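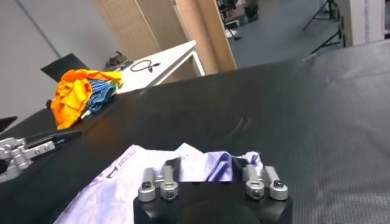

Workshop Help > Home Builds > Arms and Grippers

Two-arm cloth folder keeps pinching the cloth into a hump

Ruben Postma
15 Sep 2022

Hello all, and thanks in advance for reading, as I do tend to go on. Since April I've been putting together a two-arm folding machine at our shared workshop in Galbraith. The plan is for it to pick up shirts and small towels, lay them out and fold them in half, nothing fancier than that. The arms came secondhand and I wrote the control program myself, with a lot of help from an old Salum manual.

My trouble is the pick. I send the gripper down onto a crumpled lavender cloth and the finger posts gather up a fat ridge between them, when all I want is one layer near the edge. After that the second arm comes in and can't find a corner to take hold of. I tried 75 picks last weekend and got 39 I'd call usable. The table is black and smooth, and there's a dark textured mat along one side of it that I haven't tried working on yet. Should I be changing the fingers, the table or the program? I'd hate to buy new fingers if I'm only being clumsy with the old ones!

Calum Swanson

Welcome, Ruben, and what a nice project. I went through much the same thing with a tea towel machine (my wife still asks when it will be finished), so take this as one tinkerer to another.

I'd start with the height. If the fingers are pressing down into the cloth before they close, they'll sweep everything between them into a ridge, and a smooth table makes it worse – the cloth just slides in from both sides. Raise the closing height a little at a time, with the same cloth laid the same way, and write down what you get. Mine went from hopeless to decent in one evening that way.

Then move the work over to the mat and run it again. A bit of grip underneath holds the lower layer still while the top one lifts. Go slowly the first few times, as a rough mat can catch a fingertip.

While you're in there, check the little set screws on the finger collars. One of mine had backed out and that finger sat lower than the rest. It took me over 3 weeks to notice, and I'd rewritten half the program by then.

Lewis Rutherford

Get softer fingers. Metal is no good for cloth.

Rory Buchanan

I wouldn't spend money yet, Lewis, though rubber sleeves are cheap enough to try later on. What Calum says about height is right. I'd add that you don't have to get the corner on the first grab – lift whatever you've got, let it hang, and have the second arm take the lowest point. Swap hands once or twice and you usually end up at a corner. Practice with one plain cloth before you go on to a mixed pile.

Related in Arms and Grippers
Skulov wrist joint drifts after warming up
Best glue for rubber fingertip sleeves?
Lining up two arms on one table
Revolthorpe controller won't save positions
Quiet air pump for a shared workshop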